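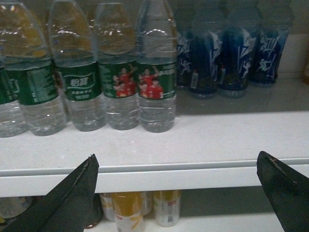
Setting Up a Drinks Shelf in a Small Shop

When I took over the corner shop from Hüsnü Tatlı, he left me a shelf of drinks, a box of price stickers and plenty of advice (most of it good!). I've been fussing with that shelf ever since, and I've settled on a routine that takes me 12 minutes on a quiet morning.

Step 1. Clear and wipe

Take everything off, one shelf at a time, and wipe the surface with warm soapy water. Do the front lip too, where everybody's fingers go. Let it dry completely before you put anything back.

Step 2. Sort by drink, then by label

Put all your water together first, then split it up by label color. A row of matching labels is so much easier to shop from, and you'll notice sooner when one kind is running low. Check the dates while you're at it, and set the oldest bottles aside to go in front.

Step 3. Give each drink its own stretch

I like tea on the left, with the yellow lemon tea labels where they catch your eye, then cola, then water on the right. Leave a little bare shelf after the tea so a hand can get in, and turn the labels to face out. My friend Lilla Vörös packs hers in tight and spends half the day picking up fallen bottles, bless her.
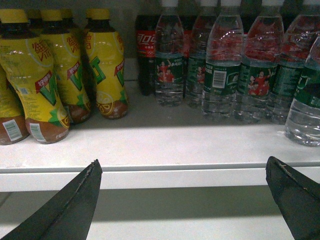 Step 4. Fill in from behind

Slide the full ones forward before you add new stock, and keep the rows straight as you go. If you have more than 84 bottles to put out, stop for coffee halfway. I always do, and the second half goes better for it.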